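**Surnamer** is a student robotics competition in which teams program a two-armed robot to tidy rooms inside a simulator. It is organized by the robotics club at Ivier College and is open to high school and first-year college students. No physical robot is used, and teams can take part with an ordinary laptop.

## History

The contest grew out of a class project led by Ewan Hapeta, who taught an introductory programming course at Ivier. Students in the course had been sharing a single small arm, and most got only a few minutes with it each week. Hapeta moved the assignment into simulation, and the club later opened it to other schools. The first public round drew 40 entrants. The most recent one had 117, working in 46 teams.

## Format

Each team receives the same robot model, which has two jointed arms ending in grippers, and a set of practice rooms. The rooms are produced by a program called Usano, which picks the wall and floor finishes, places the furniture, and scatters household objects and toys on counters and on the floor. 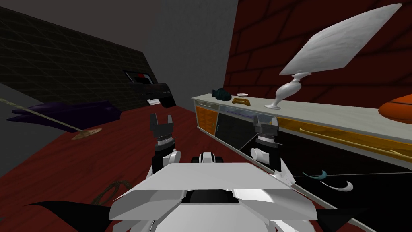

Practice rooms are released in October. Scoring rooms are kept back until the final, so a program that relies on fixed positions usually does poorly. Teams may not edit the robot model or change the physics settings.

A run is worth up to 100 points. Points are given for each object moved to its assigned place and taken away for dropped objects and for contact between the two arms. Thin items such as rods and ropes have their own category, the Lamrani task, which was added after teams asked for something harder than picking up balls and bowls.

## Judging

Runs are scored automatically. Two judges then read each team's code and written log, and can lower a score if the log does not match the program. Ties are settled by the shorter run time.

## See also

- Robot simulation
- Educational robotics
- Ivier College Robotics Club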